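Endeck opens its desk organizing studio in Grirnitz

New space lets small offices try trays, file organizers and wall coverings before they buy

GRIRNITZ, April – Endeck, the supplier of desk accessories for small and home offices, has opened a studio in Grirnitz where visitors can see the products on a real table and in a corner with real walls. The studio occupies the ground floor of the former Benítez stationery store and is open from 10 a.m. to 6 p.m.

The company was until now selling only by catalog and through its website. According to its customers, this was sufficient for paper and pens, but less so for the things which stay on a desk for years. The question that Endeck receives most often is if an organizer will fit the room, in size and also in color.

"People send us a picture of their desk and ask for our opinion," said Unai Lorente, head of product at Endeck. "We answer as well as we can, but a color on a screen is one color and on your table it is another. I wanted a place where the customer can put the organizer against a wallpaper and decide with his own eyes."

The studio shows 382 articles, among them letter trays, pen holders, drawer inserts and desktop file organizers. A good part of them belongs to the Rirketti line, which Endeck presents with this opening. Rirketti was developed during 29 months and is made for people who work in a room that has also another use, for example a bedroom or a dining room. For this reason the line avoids dark gray and prefers light colors, such as white and mint green.

Rirketti articles can be bought one by one. A customer may begin with one tray for the incoming mail and add a file organizer later, when the papers require it. Endeck will keep all colors of the line in stock for the next years, so that a later purchase will match the first one.

The walls received the same attention as the tables. Endeck worked with wallpapers of floral and striped design, of the kind that is found in many homes, and placed the desk articles in front of them. Mint green goes well with violets and green leaves on a cream and gray striped background, and a plain white tray leaves the pattern quiet.
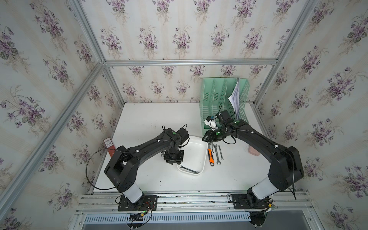 Visitors are welcome to bring their own papers, up to 600 sheets, and to try how they would be sorted. The staff of the studio recommends to start with the papers used every week and to leave the archive for the end. Small objects should have one fixed place on the desk, and a low tray near the center is often more practical than a drawer, as it is quickly filled and quickly emptied. The file organizer is best put at the back of the table, against the wall, where it does not take space from the hands.

Advice in the studio is free of charge and does not oblige to buy. For groups and for companies that furnish several desks, an appointment is requested. Samples of wallpaper can be borrowed for two weeks.

The first 3,000 customers who order a Rirketti article, in the studio or online, will receive a set of paper labels for the file organizer. Orders made in the studio can be taken home the same day if the article is in stock, or delivered within five working days.

About Endeck
Endeck designs and sells desk accessories for small offices and for people who work at home. The company has its main office and its warehouse in Grirnitz.

Press contact
Endeck, Press Office, Grirnitz
Product photos and the Rirketti price list are available on request.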